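De: Nayara Cordeiro
Para: lista portátiles-usuarios
Asunto: Re: Portátil Zikitz 14, consumo en reposo y carga limitada

Hola a todos:

Contesto a Volker por partes, que en su mensaje había varias preguntas mezcladas.

Volker Kleinschmidt escribió:
> Tengo el Zikitz 14 desde febrero y estoy contento con la pantalla y
> el teclado, pero la batería me baja mucho con la tapa cerrada. Lo
> dejo por la noche al 90 por ciento y por la mañana está por debajo
> de la mitad. ¿Os pasa a los demás? También quería saber si alguien
> ha conseguido limitar la carga desde el firmware, porque lo tengo
> casi siempre enchufado en la mesa. Y una última cosa: el ventilador
> se pone en marcha aunque no esté haciendo nada.
> El disco es el de 560 GB que venía de serie, no lo he cambiado.

Lo de la batería con la tapa cerrada me pasaba igual. El equipo viene configurado de fábrica con la suspensión moderna, la que mantiene la red despierta para seguir recibiendo correo. En la configuración del firmware (F2 al arrancar, pestaña de energía) hay una opción llamada "Sleep mode" que permite pasar a la suspensión clásica. En mi unidad la opción no aparecía hasta que actualicé el firmware a la versión 11. Si tienes una anterior, actualiza primero y luego mira el menú.

Después del cambio tarda un poco más en despertar, cuatro segundos en mi caso, y a cambio casi no gasta por la noche. La hibernación sigue funcionando como antes y no hay que tocar nada más. En Linux conviene comprobar el contenido de /sys/power/mem_sleep: tiene que salir "deep" entre corchetes. Si sale "s2idle", el sistema no está usando la suspensión clásica aunque el firmware la permita, y hay que añadir mem_sleep_default=deep a los parámetros del núcleo.

Sobre el límite de carga: sí se puede, en la misma pestaña, un poco más abajo. Solo ofrece dos valores, carga completa o conservación. No deja elegir el porcentaje. En Windows la utilidad del fabricante muestra una barra deslizante, pero en mi equipo, al reiniciar, volvía al valor del firmware. Yo dejé de usarla y la desinstalé.

El ventilador es otra historia. El perfil "equilibrado" lo enciende muy pronto. Con el perfil "silencioso" el mío se queda parado mientras escribo o navego, y arranca cuando compilo o cuando hay una videollamada larga. Antes de cambiar de perfil mira si hay algún proceso trabajando por detrás. En el mío era el indexador de archivos, que se había quedado atascado en una carpeta de copias de seguridad. Excluí la carpeta y se acabó.

Dos cosas más que no preguntabas, pero que vienen a cuento:

1. El puerto USB-C de la izquierda carga más rápido que el de la derecha. El manual lo dice en una nota al pie del capítulo de conexiones.

2. Si usas una base de conexiones, prueba también sin ella. Con la Jistidport que tenía antes, el portátil se despertaba solo cada vez que el monitor entraba en reposo. Con la base nueva no lo hace. Hay un ajuste para desactivar el despertar por USB, pero entonces tampoco responde al teclado externo.

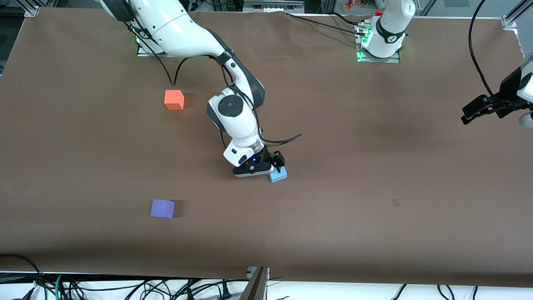 Hauke Böttcher me contestó ayer en privado y me deja copiarlo aquí: en su Zikitz 14 la opción de suspensión clásica desaparece si el arranque rápido está activado, así que hay que desactivarlo, guardar, volver a entrar y entonces sale. También comenta que la actualización del firmware se le quedó bloqueada con la batería baja y que la repitió sin problemas con el cargador puesto.

Yo tenía el arranque rápido desactivado desde el principio, por eso no lo había visto. Volker, empieza por ahí si después de actualizar sigues sin encontrar el menú.

En cuanto al disco, no creo que tenga relación con el consumo. Kenneth Galbraith cambió el suyo el año pasado y el gasto en reposo le quedó igual. Si lo cambias de todas formas, ten en cuenta que el tornillo de sujeción es muy corto y que los del disco nuevo pueden no servir. Guarda el original.

Me queda por probar la versión de firmware que está en pruebas. En las notas pone que corrige el comportamiento del ventilador en reposo, pero no dice nada de la suspensión. Si alguien la ha instalado ya, que escriba a la lista con el modelo exacto de procesador, porque hay dos variantes y no estoy segura de que las dos usen el mismo archivo.

Un saludo,
Nayara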